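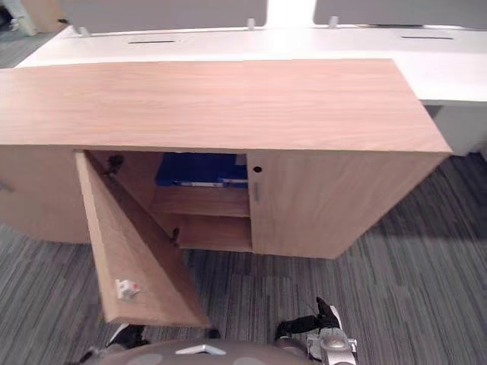
Fig. 1 – Armário baixo de madeira, com uma das portas aberta.

# Lista de verificação de segurança – Arquivo e sala de consulta do Centro de Documentação de Arquitetura Navarrete

**Período:** março
**Início da visita:** 9h20
**Inspeção:** Telma Godoy (segurança e edifícios)
**Acompanhamento:** Arnout Michiels (arquivo), Friederike Wendt (conservação)
**Âmbito:** sala de consulta, depósito de desenhos, gabinete de digitalização e percurso de evacuação

Legenda: **C** conforme; **NC** não conforme; **P** parcialmente conforme; **NA** não aplicável.

## 1. Acessos e evacuação

| N.º | Verificação | Resultado |
|---|---|---|
| 1.1 | Saídas de emergência desimpedidas e com abertura pelo interior | C |
| 1.2 | Sinalética fotoluminescente visível a partir de todas as mesas | P |
| 1.3 | Planta de emergência atualizada | NC |
| 1.4 | Lotação afixada à entrada (20 leitores) | C |
| 1.5 | Percurso acessível a cadeira de rodas até à saída norte | C |

**Comentários.** A planta afixada é anterior à demolição da divisória entre a sala de consulta e a antiga mapoteca. Deve ser substituída antes da abertura ao público da mostra sobre ateliers dirigidos por arquitetas. Quanto ao ponto 1.2, o painel provisório da mostra encobre o sinal da saída norte para quem se senta nas duas últimas mesas. Arnout Michiels comprometeu-se a deslocá-lo.

## 2. Depósito de desenhos

| N.º | Verificação | Resultado |
|---|---|---|
| 2.1 | Mapotecas metálicas fixadas à parede | C |
| 2.2 | Gavetas com batente de fim de curso | P |
| 2.3 | Carga das estantes dentro do limite indicado pelo fabricante | C |
| 2.4 | Tubos e rolos armazenados na horizontal | NC |
| 2.5 | Escadote com travamento e sapatas antiderrapantes | C |
| 2.6 | Registo de temperatura e humidade relativa em dia | C |

**Comentários.** Os 171 rolos do último depósito encontram-se na vertical, em caixas abertas, no corredor entre as estantes 5 e 6. A situação reduz a largura de passagem para 820 mm e expõe as extremidades dos desenhos em papel vegetal. Friederike Wendt informa que as caixas definitivas já foram encomendadas à Stanix, sem data de entrega confirmada. Até lá, os rolos devem passar para a prateleira inferior da estante 6, que está livre.

Em duas gavetas da mapoteca B o batente está partido. As gavetas ficam interditas e identificadas com etiqueta até à reparação.

## 3. Instalação elétrica e equipamento

| N.º | Verificação | Resultado |
|---|---|---|
| 3.1 | Quadro elétrico acessível e identificado | C |
| 3.2 | Cabos do digitalizador de grande formato em calha | P |
| 3.3 | Ausência de extensões ligadas em série | NC |
| 3.4 | Candeeiros de mesa com lâmpadas LED | C |
| 3.5 | Desumidificador Nekex com manutenção registada | C |

**Comentários.** Foi retirada, durante a visita, uma extensão ligada a outra no gabinete de digitalização. Mpho Hendricks, responsável pela campanha de digitalização, pede uma tomada adicional na parede nascente – pedido já apresentado no ano anterior e ainda sem resposta. A inspeção apoia o pedido.

## 4. Incêndio

| N.º | Verificação | Resultado |
|---|---|---|
| 4.1 | Extintores dentro do prazo de revisão | C |
| 4.2 | Detetores de fumo ensaiados | C |
| 4.3 | Produtos inflamáveis da conservação em armário próprio | C |
| 4.4 | Lista de salvamento prioritário disponível na portaria | P |

**Comentários.** A lista de salvamento existe, mas não inclui os espólios incorporados depois da última revisão, entre os quais a correspondência profissional e os cadernos de obra de três arquitetas. Hryhorii Chornovol enviará a versão revista, com as cotas do inventário Tidix.

## 5. Ações a executar

- [ ] Substituir a planta de emergência – T. Godoy
- [ ] Deslocar o painel junto à saída norte – A. Michiels
- [ ] Transferir os rolos para a estante 6 – F. Wendt
- [ ] Reparar os batentes da mapoteca B – A. Michiels
- [ ] Completar a calha do digitalizador – M. Hendricks
- [ ] Rever a lista de salvamento – H. Chornovol
- [x] Retirar a extensão em série do gabinete de digitalização

As ações relativas aos pontos 1.3 e 2.4 têm prioridade sobre as restantes. A verificação do seu cumprimento será registada em adenda a esta lista, assinada por Telma Godoy e arquivada com o original.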